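# tulis-tidy

Examples of people putting things away, gathered for the Tulis manipulation policy. One person, 2 hand-held grippers, one household mess per session. If you came for the cloth-folding set, that's Prendura, and it lives in its own repo with its own set of regrets.

## What's in it

- 200 episodes, recorded in lived-in homes in Guimarães
- 14 task families, from "toy to basket" to "sock to drawer"
- wrist video from each gripper, plus finger opening and pose
- one line of plain-English instruction per episode

Episodes are split by home. Please don't reshuffle them. A model that has already met the wardrobe does suspiciously well.

## Layout

```
tulis-tidy/
 episodes/
 <home>/<task>/<episode>/
 left.mp4
 right.mp4
 state.parquet
 instruction.txt
 splits/
 train.txt
 heldout.txt
```

`state.parquet` is resampled to the video clock. The raw logs are kept on the Wultano server and can be had by opening an issue and waiting.

## How it was collected

Collectors were given an instruction and left to it. We didn't script the grasp, the order or which hand goes first, and we asked them not to tidy before tidying. Early sessions ignored this last point and produced several beautiful recordings of people with nothing to do. Those are gone.

Drops, fumbles and second tries stay in. So do the long pauses where somebody plainly wonders what a gripper is for.

## Labels

Instructions name the object and the place it should end up, nothing more. Two-handed episodes get a `both` tag if the fingers of each gripper hold something at any point. The tag was applied by hand, on a laptop, with biscuits, so expect the odd miss.

Basket tasks are the biggest family and the most awkward to label.

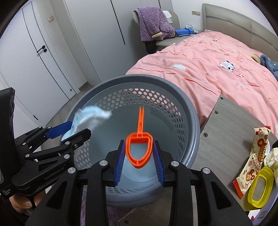
Two-handed basket episodes carry one instruction per object, and the lines are not in a fixed order, so don't read the first as the left hand. An orange-red toy shovel held over the mouth of the basket in one gripper and something soft and light blue and white draped over the rim in the other are a pair of objects with very little in common as far as grasping goes. The shovel can be pinched by the sides of its head; soft things go wherever they like. We label both as "put X in the basket" and let the policy sort out the difference -- it has more patience than we do.

## Known problems

- Held objects hide a good part of the target. Baskets suffer most.
- Left and right clocks drift in the longest episodes. `sync.py` fixes this unless it doesn't, in which case it prints a warning and carries on.
- Backgrounds are busy: bedding, snack wrappers, clothes on chairs. We consider this a feature and have stopped taking complaints.
- 4 episodes have an empty `instruction.txt`. They're listed in `splits/heldout.txt` with a trailing `#`.

## Changes

**November 20, 2021** -- first release outside the group. Drawer tasks relabelled. Pose files for the second home re-exported, this time in metres.

Next export is planned for December, with the `both` tags checked again and fewer biscuits.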